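How Do You Shop for a Robot?

By Everett Pennington

When you want a new bike, you probably know how it goes. You look at a lot of bikes, you find the one you love, you look at the price tag, and then you have a long talk with a grown-up. Buying a robot arm for a library or an office goes much the same way, only the talk is a good deal longer and there are more grown-ups in it!

Let's pretend along with a real shopping trip. The Rallden Library has a back office where people keep papers in binders, and the binders are forever ending up in the wrong place. The librarians wondered if a robot arm could put them away. Before they looked at a single robot, they did something very sensible, and I hope you'll remember it when you're in charge of a budget someday. They wrote down the job.

A budget, by the way, is a plan for money. It says how much you have and what you are going to spend it on. If you have ever divided your allowance between a comic book and a present for your brother, you have made a budget (and if the comic book got the bigger share, well, I won't tell him).

The job, as the librarians wrote it, was this: pick up a binder from the table and stand it in the organizer. It sounds easy, because your hands are so good at it. But a robot shopper has to ask a lot of little questions. How heavy is the fullest binder? How far away is the shelf? What happens if a binder falls over? 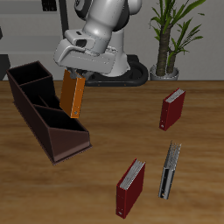
Trying things out on a computer first can save a lot of money. This is called a simulation, and it works a bit like a video game where the table, the binders and the robot are all make-believe, but the sizes can be copied from real things. If the make-believe arm is too short, you can swap it for a longer one before lunch, and you haven't paid for either of them. You can also look closely at the tricky parts. See how the two dark fingers are pinching the orange binder by its top edge, so that it hangs down almost straight? A shopper would look at that and start wondering about the gripper, the part that works like a hand. Can it open wide enough for a fat binder? Will it squeeze hard enough to hold on, and gently enough not to bend the cover? Then there's the organizer, with its three compartments, and every binder has to be a good fit for one of those.

Once the librarians knew what they needed, they asked two companies, Goserance and Esposito, to send a quote. A quote is a letter that says, "We will sell you this, and it will cost this much." Goserance asked for $1,900 for a small practice arm. Esposito asked for $1,098. So the second one is the better deal, right?

Hold on a minute! The librarians read all the way to the bottom of both letters, even the tiny print. The Goserance price came with a gripper and a day of lessons. The Esposito price was for the arm all by itself, and the gripper and the lessons would cost another $1,057. Get out your pencil and add those up. You should get $2,155, and that is $255 more than the other one.

There were other things to put on the list, too. A robot needs a strong table that doesn't wobble. It needs a safe space around it, so people don't get bumped. It needs electricity, and now and then it needs a new part, just as your bike needs a new tire. Grown-ups call these running costs, and they go in the budget right next to the robot.

The librarians decided to save up for 4 more months and order their arm in November. Waiting is hard, I know. It does give them time to measure all their binders, and they have quite a few to get through.

Try it yourself: Pick one job at home that you'd like a robot to do. Write down everything it would have to lift, reach and hold, and then draw the gripper you would buy for it.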